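Review: the Stirach handling kit and its demonstration-trained policy

Section: Equipment and Methods
Prepared by the Prosodden Automation Laboratory

Scope of this review

The Stirach kit is sold by Sheehan as a bench package for groups that wish to teach a robot arm by showing it a task. It comprises a parallel gripper, a small camera that mounts close to the fingers, recording software and a training recipe for a learned control policy. The laboratory purchased the kit at the published price and received no assistance from the supplier beyond the ordinary support desk. The review covers the current release of the software, with the recipe left at its default settings unless stated otherwise.

Our interest was narrow. The supplier's technical note states that a policy trained on wrist-camera views alone can pick up and place everyday packaged goods without a fixed overhead camera. Many laboratories would welcome this, as overhead cameras need regular calibration and are easily knocked. We wished to establish whether the claim holds on a task that calls for a firm but careful grasp and a fairly exact final position. Handling drink cans at a narrow-laned dispenser was chosen for the purpose.

Installation

The gripper was fitted and communicating with the arm controller within one working afternoon. The printed manual is clear on mechanical matters and poor on software. In particular, the section on clock settings refers to a menu that no longer exists in the current release. A mismatch between the camera clock and the arm clock does not produce an error message; it produces recordings in which the movement lags behind the picture, and a policy trained on such recordings hesitates before every grasp. We lost the greater part of a week to this. The support desk supplied a corrected page on request, and it should be included with the product.

Recording demonstrations

Operators guided the arms through the full task, from first approach to release. In total, 1000 demonstrations were recorded, of which 871 were kept for training. The remainder were set aside during checking, in most cases on account of a dropped recording or an operator pausing for too long in the middle of a movement. The checking screen is the best part of the software. It allows a reviewer to move through a recording at speed, mark a fault and pass to the next with a single key.

Storage demands are considerable, and the default export format is wasteful. Prospective purchasers should plan for a dedicated drive. The operators also reported that the guiding handle becomes tiring in long sessions, and we limited each session to 15 demonstrations as a result.

The method

The policy takes the wrist view and the present position of the joints, and predicts a short run of movements. It carries out the first part of that run and then predicts again. The general approach is well known. The supplier's contribution lies in how the training views are altered: brightness, colour and small shifts of the camera are varied at random, so that the policy does not come to depend on one exact mounting.

We compared the Stirach policy with Nullport, an open baseline maintained within our own group, trained on the same 871 recordings. Nullport uses the same inputs without the supplier's view changes. Both policies were trained on the same workstation and for the same number of steps.

Results

Under unchanged lighting the two policies were difficult to separate. Both reached the can reliably, and most failures occurred at the dispenser, where a small error in angle is enough for the rim of a can to catch on a rail.

The difference appeared when conditions were altered. With the blinds raised in the morning, Nullport often closed its fingers short of the can, while the Stirach policy continued to grasp well. After the camera had been removed and refitted by hand, Nullport required further training before it was usable. The Stirach policy did not, although its movements near the rack became slower and it made more small corrections.

Two weaknesses should be recorded. The first concerns glare. The lid of a drink can is bright and curved, and in strong light both policies at times mistook a reflection for an edge. The second concerns hidden targets. A can held lengthwise in front of the camera covers part of the rack beyond it, and the policy must then rely on whatever portion of the lanes remains in view. The supplier's note does not discuss this case, although it is likely to arise with any long object. We regard it as the principal limit on the claim that no second camera is needed.
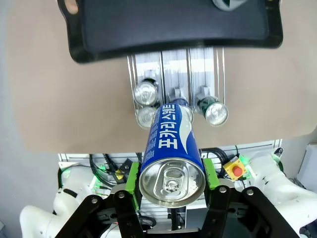

Gripper and finger pads

The parallel fingers are stiff and open evenly. The green pads grip smooth aluminium well at modest force, and no can was dented in our trials. They do collect dust, and grip declined noticeably until a daily wipe was added to the bench routine. Replacement pads are sold only in full sets, a needless expense given that wear is rarely equal on both sides.

The linkages remain visible at the bottom of the camera view. We at first considered this wasted space. In practice it gave operators a steady reference when checking recordings, and we would not ask for it to be changed.

Documentation and support

The training recipe is supplied in full, with its settings explained in plain terms. The laboratory was able to repeat the supplier's own reference run without difficulty. Replies from the support desk were courteous, and the longest wait was nine days, over a question about export formats.

Recommendation

The laboratory recommends the Stirach kit to groups with some experience of robot control that intend to work with small, rigid goods in changing light. Those whose tasks involve placing long objects into tight spaces should budget for a second camera from the outset. Groups already running Nullport under fixed lighting will see little benefit from the policy alone, though the checking screen may justify the purchase of a software licence, available from Sheehan separately from the gripper. The laboratory will repeat the glare trials when the next release is issued in July.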